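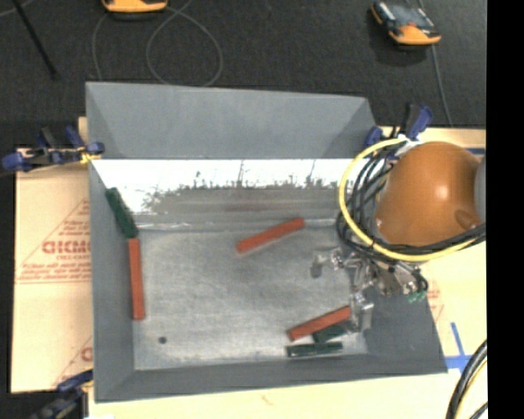 Telham Block Bins: data card

Version of September 20, 2023. Replaces the February version.

What this is

A picture set of colored blocks lying in a gray metal bin. It covers one kind of clutter: a few plain blocks, two colors, one bin with sloping sides. The files are sorted by layout, and each layout has its own folder.

Contents

Layouts: 93
Pictures: 2500
Blocks per layout: 6 (three red, three dark green)
Labels: one outline and one color name per block

The blocks

All blocks are long and straight-edged. They may lie flat on the floor of the bin, lean on a slope, or rest against each other. A block that touches another is still labeled as its own block. Where one block hides part of another, the outline follows the visible part only, and the field "hidden" is set to yes.

The bin

The floor is worn and mottled, and the inner slopes carry scratches. None of this was cleaned up in the files. Light on the far slope can come out nearly white — check your exposure settings before you train on color. Dark green blocks near a shaded wall are the hardest to outline, and 89 of the outlines were redrawn after the first check.

Folders

sindow/ holds the training layouts
yau/ holds the test layouts
gultthorpe/ holds layouts with at least one block leaning on a wall

A layout appears in one folder only. Leaning blocks go to gultthorpe/ even if the rest of the layout is flat.

Known problems

Glints on the green blocks are sometimes outlined as separate pieces. Reflections in the floor are not labeled. Block sizes are not recorded.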